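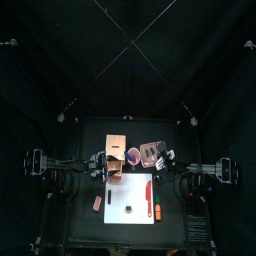 Bamitz Help > Tickets > Sollitz thermostat drops off Wi-Fi

Search tickets Go

Sollitz thermostat keeps dropping off Wi-Fi

Opened 27/09/2022 by Siebe Goossens

Hi folks! My Sollitz in the hallway loses the network every night and the Flumik app just says "device resting" (cute, but I'd like heat in the morning). It was fine from April until I swapped my old router for a Buckley. I've restarted everything, moved the router off the bookcase, and typed the password in so many times I could sing it.

Update 1: Did the full reset, holding the button for 60 seconds. It came back, then dropped again after 3 hours. Grr.

Update 2: Split the Buckley into two networks and put the thermostat on the 2.4 one by itself. Lasted 6 hours this time!

Update 3: Found a "nightly channel change" setting way down in the Buckley menu and switched it off. 5 nights now without a drop, and the schedule is running again. Leaving this open until the weekend in case it sulks.

Contact support | © Bamitz | Back to top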